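Wer in Wosau eine Werkstatt sucht, landet früher oder später in den alten Hallen am Kanal. 137 Jahre alt ist der vordere Bau, und viel verändert hat man an ihm nicht. Aleksi Juntunen, der den Umbau für das Büro Saarela geplant hat, wollte vor allem die Decke in Ruhe lassen.

»Die meisten Mieter fragen zuerst nach einer Abhängung«, sagt er. »Wir haben das durchgerechnet und gelassen.« So blieb die volle Höhe erhalten -- und mit ihr der Hall, an den man sich gewöhnen muss.

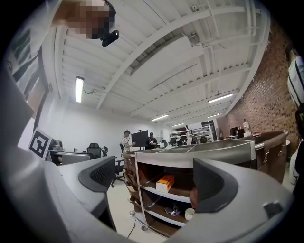

## Weiß gestrichen, sonst offen

Balken und Trapezblech laufen sichtbar durch, alles in Weiß, dazwischen der große, kantige Lüftungskanal. Das Licht kommt aus Leuchtstoffröhren. Die rotbraune Ziegelwand wurde nicht verputzt, obwohl der Staub aus den Fugen in den ersten Monaten lästig war. Inzwischen sind sie gefestigt.

Die Arbeitsplätze sind schlicht gehalten, mit hellgrauen Flächen. 318 Quadratmeter misst der Raum, geheizt wird er über die Zuluft. Im Winter reicht das knapp. Im Juni steht die Wärme unter dem Dach, dann öffnen die Mieter morgens früh die Tore.

## Was noch fehlt

Der hintere Bau ist leer. Dort sollen sechs kleinere Werkstätten entstehen, nach dem Vorbild von Osholm, wo Saarela mehr als 1000 Quadratmeter umgebaut hat. Die Pläne liegen bei der Stadt. Juntunen rechnet mit einer Antwort im Frühjahr.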